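Jolix Bin Blocks

Data card and README for the block picking set recorded by the Skirkham robotics club

Contents

1. What this is
2. Task
3. Setup
4. How episodes were recorded
5. File layout
6. Labels
7. Known problems
8. Splits
9. Use and license

What this is

Jolix is the student project of the Skirkham robotics club for this school year. The goal is a policy that can pick stick-shaped blocks out of a bin when they are lying against each other or against a wall. This repository holds the demonstrations, the labels and the loader script. Training code is in a separate repository called Wosis.

The set has 1282 episodes. All of them use one arm, one bin and one fixed camera. It was made by students learning to collect data as they went, and the early sessions are less even than the late ones. Recording ended in March.

Task

Each episode starts with blocks somewhere on the floor of the bin and the gripper above them. The operator picks one block, lifts it clear of the rim, and lowers it again at a different spot. The episode ends when the gripper is open and above the rim.

There are two block colors, red and green. The target color is chosen before the episode starts and written to the metadata. If more than one block of that color is present, any of them counts.

Setup

The bin is open at the top and clamped to the table. Do not move the clamps between sessions. If the bin has been moved, run check_bin.py and compare the live view with the reference still before recording anything. The script overlays the two and prints the offset of the rim corners. An offset of more than 6 pixels means the bin has to be set again.

The arm carries its cables on the outside. They need enough slack for the wrist to turn fully both ways, and the slack loops hang over the right half of the bin in many poses. We tried tying them back tighter and lost wrist range, so they stayed as they are. 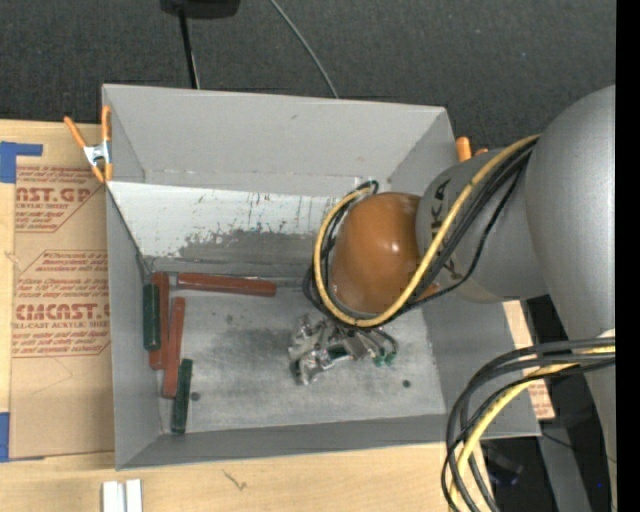
Three red and two green blocks gathered at the left side of the bin, gripper over the center-right of the floor.

Starts like this one are tagged "cluster" in the metadata. They are the hard case. A block pressed against a wall leaves the fingers little room on that side, and the operators usually had to nudge it before closing on it. Nudges are kept in the episode and are not labeled separately.

How episodes were recorded

The arm was driven by teleoperation from the control desk. Operators were club members with at least one practice session behind them. Each recording session was planned for 80 episodes, and most came in under that.

Before each episode the operator or a helper rearranged the blocks by hand. Session sheets gave the start type, either "spread", "pair" or "cluster". The exact positions were left to whoever was placing the blocks. We know that people have habits about this, so do not treat the start positions as random.

Failed picks were kept if the operator recovered within the same episode. If the arm went into a protective stop, the episode was thrown out and recorded again.

File layout

Episodes are stored one folder each, numbered from 0000. A folder contains:

video.mp4, the fixed camera view
states.csv, joint positions and gripper opening
actions.csv, operator commands
meta.json, session number, target color, start type, operator code, outcome

Timestamps in states.csv and actions.csv use the same clock. The video has its own start time, stored in meta.json as video_t0. The loader lines them up for you. If you write your own loader, subtract video_t0 first.

Labels

Outcome is one of "clean", "recovered" or "dropped". Clean means the first grasp held until the block was set down. Recovered means a later grasp did. Dropped means the block fell and the operator ended the episode there.

Outcomes were marked by the operator right after each episode. A second student went through the video later and changed 28 of them, mostly from clean to recovered. The original value is kept in meta.json under outcome_raw.

Known problems

The arm hides part of the bin from the camera. Blocks on the right side can be out of view for much of an episode, and the target itself is sometimes hidden at the moment of the grasp.

The bin has scratches, worn patches and dark spots on its inner surfaces. Our first color-based detector picked up some of the marks as objects. Mask them or train with them in view.

Operator codes were not filled in during the first two sessions. They read "none" in those files.

Splits

Splits are made by session, so episodes from one session never appear in both train and test. The lists are in splits/. Please report results on "cluster" starts separately from the rest.

Use and license

Free to use for teaching and research with credit to the club. The loader is based on the Shiferaw template used in our other projects and carries the same terms. Send corrections through the issue tracker, with the episode number in the title.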